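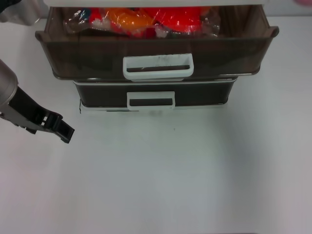 Gaveteiro de mesa de duas gavetas, em plástico castanho-escuro translúcido com moldura branca; a gaveta de cima está aberta.

A gaveta é uma caixa aberta em cima que corre para dentro e para fora de um móvel, e que há séculos guarda, com paciência admirável, quase tudo o que uma casa não sabe onde pôr. Em português chama-se gaveteiro ao móvel ou à pequena peça composta só de gavetas, embora em muitas famílias se continue a dizer cómoda, mesmo quando o objeto cabe em cima da secretária.

As gavetas mais antigas corriam diretamente sobre a madeira do móvel, o que as tornava pesadas e um tanto caprichosas nos dias húmidos (ainda hoje há quem esfregue sabão ou cera de vela nos bordos, e o remédio continua a ser bom). Vieram depois as corrediças laterais, primeiro de madeira, mais tarde de metal, com ou sem rolamentos.

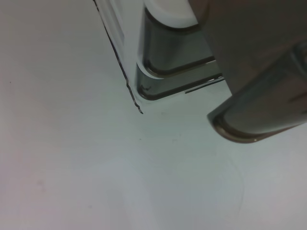
Com a chegada do plástico moldado, o gaveteiro pequeno tornou-se coisa barata e leve, presente em escritórios, salas de costura e casas de banho. A firma Baditz manteve durante anos um catálogo com 272 modelos, dos quais 80 eram de tampo de mesa, e a sua concorrente Rulletti ficou conhecida pelas gavetas de encaixe, que se podiam empilhar ao gosto de cada um.

O puxador merece umas linhas à parte. Pode ser um botão, uma argola, uma concha embutida ou uma simples pega vazada, por onde entram os dedos, e é quase sempre a primeira parte a mostrar o uso.

Para a limpeza das peças de plástico basta um pano macio com água morna e um pouco de detergente neutro, evitando-se os esfregões, que riscam as superfícies brilhantes.

Ver também: cómoda; contador; escrivaninha; corrediça.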